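Why a Spinning Coin Speeds Up Before It Stops
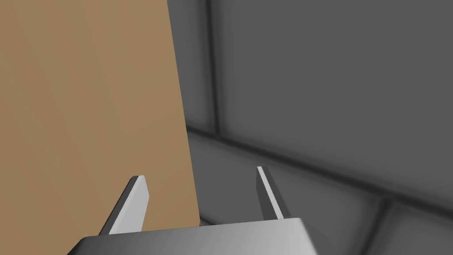
A question from the mailbag

Several readers wrote in after our item on bicycle wheels to ask about coins. If you stand a coin on its edge on a hard table and flick it, it spins upright for a while, then begins to lean. As it leans farther it starts to wobble, and the wobble gets faster and faster. The sound climbs from a slow rattle to a buzz, and then the coin is flat and everything goes quiet.

It looks wrong. Friction is supposed to slow things down, and the coin is plainly losing energy to the table and the air. Yet some part of the motion is picking up speed right until the end. Where does the extra speed come from?

Two motions, one coin

The answer starts with separating two things that happen at once. One is the spin of the coin about its own axis. The other is the travel of the contact point, the place on the rim that touches the table at any given moment. When the coin stands nearly upright, the two are hard to tell apart. When it leans close to flat, they are very different.

You can check this with the face of the coin. Late in the motion, when the rattle is fast, look at the head printed on the top side. It turns slowly, slow enough that you can make out which way it is facing. The contact point, meanwhile, is racing around the rim many times per second. The coin is rolling around on its edge, and the picture on the face barely moves.

The reason is geometric. The contact point traces a circle on the table, and as the coin flattens, that circle comes close to the size of the coin itself. If the two circles were exactly the same size, the coin could roll all the way around and come back with its face in exactly the same position. When the circle on the table is slightly smaller than the rim, each trip around leaves the face turned by a small amount. The flatter the coin, the smaller that amount.

Why the wobble gets faster

A leaning coin is always trying to fall. Gravity pulls down at its center, the table pushes up at the contact point, and the two forces together make a torque. On a coin that is not moving, the torque would simply tip it over. On a moving one, the torque changes the direction of the angular momentum, and the coin swings around instead of dropping. This is precession, the same effect that keeps a toy top from falling on its side.

For a coin close to flat, there is very little spin left about the axis through its face. Nearly all of the angular momentum comes from the wobble. The coin's resistance to falling depends on the square of the wobble rate multiplied by the tilt angle. Gravity's torque, on the other hand, hardly changes once the tilt is small, and the balance between them has to be kept. If the angle goes down, the rate has to go up.

Put as a rule, the wobble rate goes up as one over the square root of the tilt angle. Cut the angle to a quarter and the rate doubles. Cut it to one-ninth and the rate is three times what it was. Taken literally, the rule says that at zero tilt the rate would be infinite. Real coins stop before they get there.

The energy still goes down the whole time. The height of the coin's center above the table falls in step with the angle, and so does the energy of the motion. A fast wobble at a tiny angle holds less energy than a slow wobble at a large one, because the up and down movement of each part of the coin is so small. The coin is trading height for a quicker, shallower motion, and paying a loss to friction on every lap.

What brings it to a stop

Physicists have argued about this part. There are several ways for the coin to lose energy, and they do not all matter equally at every stage. The rim rolls on the table and both surfaces flex a little. The rim can also slip. Air is squeezed in and out of the thin wedge between the coin and the table, and as the coin gets flatter that air has to move faster.

Experiments with different disks and surfaces have mostly pointed to rolling friction as the main cause for ordinary coins over most of the motion, with air possibly playing a larger part very near the end. At the last moment the coin may lose proper contact with the table, since it cannot fall faster than gravity allows, and the tidy rule about angle and rate stops applying. The whole thing ends in a fraction of a second.

Trying it at home

Prapai Rojanasak, who looks after the demonstration shelf at our Bralstead reading room, spent part of August timing disks for this item. She used a heavy steel disk with a rounded edge, sold by Lorach for classroom use, and set it going on three surfaces: a glass plate, a kitchen counter and a folded dish towel. Her longest run on the glass was 609 seconds – yes, she had a chair. On the counter the best she could manage was 17 seconds, and on the towel the disk fell over almost at once.

A regular coin will not come near the first figure. Expect something closer to 9 seconds on a good surface with a strong flick. If you would like to try it, a few suggestions:

Use the largest, heaviest coin you have. Weight helps it hold up against small bumps.

Clean the surface first. Crumbs and grit show up immediately in the sound.

A slightly curved plate, such as a shaving mirror, keeps the disk from wandering off. A flat surface works too, but it needs to be level.

Record the sound on your phone. Most free audio programs can show the pitch against time, and the rise at the end is easy to see. To get a clean trace, put the phone on a separate table from the coin.

Readers who have a camera with a slow-motion setting can go one step further. At 1,000 frames per second the last part of the motion is stretched out enough to count the laps of the contact point and compare them with the slow turn of the face. A dot of marker pen near the rim makes this much easier.

Related motion

The same effect turns up whenever something round and flat is dropped. A pot lid on a kitchen floor does it, and so does a hubcap that comes loose at low speed. A dinner plate will do it too, though we don't recommend testing that one. In each case the pitch rises as the object settles. The exact sound depends on the size of the object – a large lid has a lower pitch than a coin at the same angle – and on whether it has a lip or a handle that gets in the way.

A hoop or ring behaves a little differently from a solid disk. Its weight is all at the rim, so it is harder to turn for the same size, and its wobble at a given angle is slower. If you have a bracelet and a coin of similar width, the difference can be heard without any equipment.

Corrections and next item

In the bicycle wheel item, the arrow on the second diagram pointed the wrong way for a wheel turning forward. Thanks to the reader in Ye who caught it. The version on the Zeker archive page has been fixed.

The next item will look at why a hard-boiled egg, spun fast on its side, stands up on one end. Questions for the mailbag can be sent to the usual address, and measurements of your own coins are welcome as well. Please include the size of the coin and the kind of surface.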